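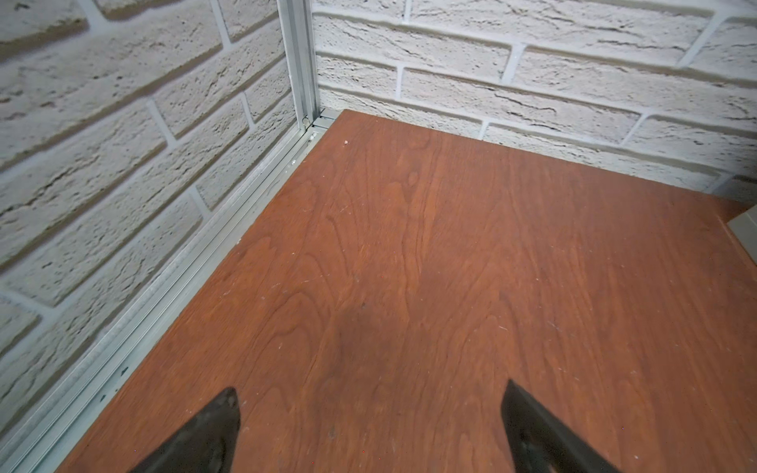
Home | Products | Grippers | Work Cells | Support | Contact

Liltero Two-Finger Gripper: Conditions of Use and Good Practice

The Liltero is a parallel gripper for bench-mounted robot arms. It is supplied by Kutmont with two interchangeable fingers, a wrist camera bracket and a cable set. This page sets out the conditions under which the product may be installed and operated. It applies to all units sold through Kutmont and its distributor Wullach, and should be read together with the printed manual.

Work surface

The gripper may be used over wood, metal or plastic surfaces. Wood with a strong grain is acceptable, provided that the camera has been calibrated on that surface. Scratches, dust and small specks can register as objects in the wrist view, and the surface should be wiped down before each session. Aluminum rails at the border of the table collect powder in their channels and must be brushed out at the same time. Compressed air is not permitted inside the cell.

Boundaries

Walls, corner posts and rails are to be entered in the controller as fixed obstacles. Textured cladding, including faux brick, must be measured from its highest point. Trays and boxes that remain on the table between tasks are treated in the same way, even where only a corner lies within reach of the arm.

Fingers

Fingers are replaced in pairs. Light scuffing of the matte coating does not affect grip and is not covered by the warranty. A finger that is bent, cracked or loose at its base must be taken out of service. Finger screws are to be checked after every 300 hours of operation and the result entered in the service log.

Before each session

Open the gripper fully with nothing between the fingers.
Confirm that both tips are visible to the wrist camera.
Test the emergency stop from the operator's position.
Run the first cycle at reduced speed.

Persons in the work area

No person may reach across the table while the arm is powered. Where two operators share a cell, one of them shall be named in the log as responsible for the stop control. Visitors remain behind the marked line.

Ordering

Gripper with standard fingers: order code 534. Replacement fingers and brackets are listed under Spare Parts. Units fitted to the Mottram bench frame require the short cable set, which must be requested at the time of order.

Last updated: November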